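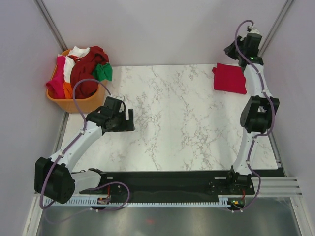 Residents of Stekdale Hall may use the shared laundry rooms on the ground floor of each wing at any time between the opening and closing hours posted on the door. Laundry should be brought down in a basket or bag that can be carried in one trip. An orange plastic basket heaped with clothes, pink, white, green and dark red together, is a full load or more for most household machines, and mixed colors of that kind should be sorted before anything is put in a drum. The questions below are those most often received by the Residence Office. They apply to the Wekmont, Cheon and Murow wings alike unless a wing is named.

Laundry Rooms: Frequently Asked Questions

Last reviewed January 23, 2025

Access and Hours

Who may use the laundry rooms?
The rooms are for current residents and for overnight guests who are registered at the front desk. Residents are responsible for the conduct of their guests. Former residents and staff of outside firms may not use the machines.

When are the rooms open?
The Wekmont and Cheon rooms open at 6 a.m. and close at 11 p.m. The Murow room is below sleeping quarters and closes at 10 p.m. A wash must be started at least one hour before closing. Doors lock automatically, and the front desk will not reopen a room overnight so that a resident can collect a load.

May I use the room in another wing?
Yes. Your key card opens all three rooms. Residents of a wing do not have priority over residents of another wing.

Can I reserve a machine?
No. Machines are taken in order of arrival. Placing a bag, a bottle of detergent or a note on a machine does not hold it.

Payment

How do I pay?
Payment is made with the laundry balance on your key card. The machines do not take coins or bank cards. Balance may be added at the front desk or through the resident account page.

What is the most I can keep on my card?
The laundry balance is limited to 3000 points. One wash uses 61 points. Drying is charged separately by time, and the rate is shown on the dryer display before you confirm.

My card was charged but the machine did not start. What should I do?
Note the machine number and the time, and complete a refund form at the front desk. Refunds are returned as points. Please do not try a second machine of the same number group if its display is also blank, as the fault may be in the card reader that serves the whole group. Refund claims must be made within 11 days of the charge.

What happens to my balance when I move out?
Unused points may be refunded on written request if the balance is 500 points or more. Smaller balances are not refunded but may be transferred to another resident. Both residents must sign the transfer form.

Washing and Drying

How much should I put in one machine?
Fill the drum loosely to no more than three-quarters of its height. Clothes that are packed tightly do not rinse well and can set the machine off balance, in which case it will stop and the cycle will have to be run again at your expense.

How should I sort my clothes?
Separate whites, light colors and dark or bright colors. New red and pink garments should be washed alone the first few times. Care labels take priority over any general advice given on this page.

Which detergent is allowed?
Any liquid or powder sold for high-efficiency machines. Capsules go directly into the drum before the clothes, never into the drawer. Bleach is permitted only in machine 4 of each room. Fabric dye is not permitted in any machine.

May I wash bedding?
Sheets, pillowcases and light blankets may be washed in any machine. Comforters may be washed only in the large machine in the Cheon room. Mattress covers supplied by the residence are laundered under contract and should be handed in at the front desk.

What may not be put in a dryer?
Rubber-backed mats, foam items, shoes, and anything that has been in contact with oil, solvent or candle wax. Items treated with these substances can catch fire even after washing.

Do I need to clean the lint screen?
Yes, before and after each load. The waste bin for lint is beside the sink.

Where may I fold my laundry?
Each room has a folding table. Please lay out one garment at a time, keep your basket at a back corner so that there is space in the middle, and clear the table when you have finished. If others are waiting, large items such as sheets should be taken upstairs and folded there.

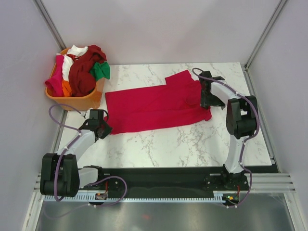
Unattended and Lost Items

How long may I leave clothes in a machine?
Please return by the end of the cycle. After 15 minutes, another resident may move your clothes to the top of the machine or to an empty basket. Residents who move clothes should do so with clean hands and should not place them on the floor. They should not transfer them to a dryer, as some garments will shrink.

I found something that is not mine. Where does it go?
Single items may be left on the shelf above the sink, where they remain for one week. After that they are taken to the front desk, tagged with the name of the wing and kept until the end of the month. Unclaimed clothing is given away twice a year, the first time in March. Wallets, keys, cards and jewelry should be brought to the front desk at once.

Is the residence responsible for damaged or missing clothes?
The residence does not accept responsibility for items left unattended, or for damage resulting from overloading, incorrect settings or unsuitable detergent. Where damage was caused by a faulty machine, a claim may be made in writing. The claim should include the machine number, the date and the care label of the item. Please keep the item itself until the claim has been settled.

Conduct and Safety

Is there anything I may not do in the laundry rooms?
Smoking, cooking and the drying of clothes on pipes or door handles are not allowed. Bicycles may not be stored in the rooms. Children under 12 must be with an adult. Please use headphones if you play music or video while you wait.

There is water on the floor. Whom should I tell?
Press pause on the machine if you can reach it safely, leave the room and call the front desk. Do not unplug a machine while standing in water. A small spill of detergent may be cleaned up with the mop in the corner cupboard.

How do I report a broken machine?
Use the repair form on the resident account page or tell the front desk. Give the wing and the machine number, which is printed on the label below the display. A machine with a red tag has already been reported. Repairs are normally carried out within three working days, but parts for the large machine in the Cheon room may take longer.

May I keep a washing machine or dryer in my room?
No. The wiring and drains in residents' rooms are not suitable for such appliances. Folding drying racks are permitted if they do not block the door or the heater. Irons may be used in rooms with an ironing board, and boards may be borrowed from the front desk for up to two hours.

I have a disability and cannot use the standard machines. What help is available?
One front-loading washer and one dryer in the Wekmont room are set at a lower height, and other residents are asked to leave them free where possible. If this does not meet your needs, please write to Iker Cordero, Residence Services Manager, to arrange another form of support. Requests are treated in confidence.

Whom do I contact with a question not covered on this page?
Questions may be left at the front desk in writing or sent through the resident account page under "Laundry." A reply is given within two working days.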